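Tamiru Supported Lodging: Progress Report, June
Prepared by Rochelle Achterberg for the Hudura fund

1. Bedding and supplies
Laundry contract with Skirell renewed at the same rate. Fitted sheets are now changed on a fixed rota.

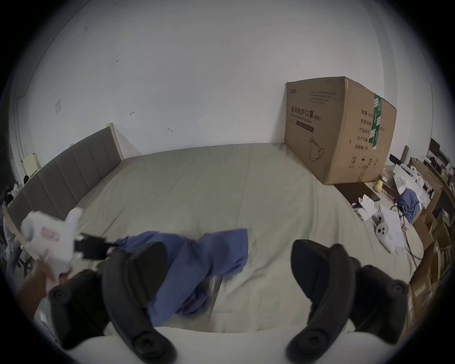

Spending on linen is within budget. Replacement pillows are on order.

2. Occupancy
The lodging recorded 217 bed-nights, with two late cancellations. Rekha D'Souza has revised the intake form.

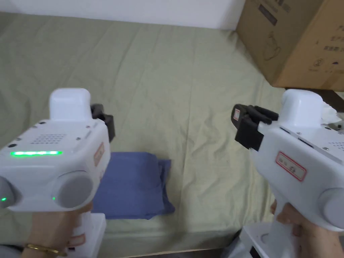 3. Next period
Five rooms are due for repainting. Haziq Subramaniam will submit quotes by the end of the month.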